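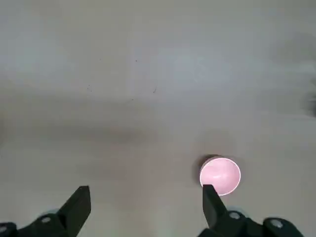
Preparing Your Household Papers for a Polling Place or Public Hearing

The Jedville Office of Civic Services offers the following suggestions to residents who keep election and legislative papers at home.

Storage

Keep voter registration cards, district notices and copies of petitions in one folder, apart from bills and tax records. A kitchen drawer is not suitable if it is near the stove or sink. Replace paper clips with plastic ones, as metal clips leave rust marks over time.

Before a hearing

Residents who wish to address the assembly delegation should print their statement in large type on one side of the page. Bring 12 copies for the members and 2 for the clerk. Statements longer than 4 pages will be entered in the record but may not be read aloud in full.

Mailed ballots

Clear and dry the table before opening the envelope. Use a black pen and let the ink dry before folding. Do not use tape on the return envelope. A ballot damaged by a spill may be exchanged at the Hotbridge counter until noon.

Disposal

Sample ballots from past elections may be recycled. Shred any page that shows a signature.

Questions may be directed to Marlene Prado, Records Section.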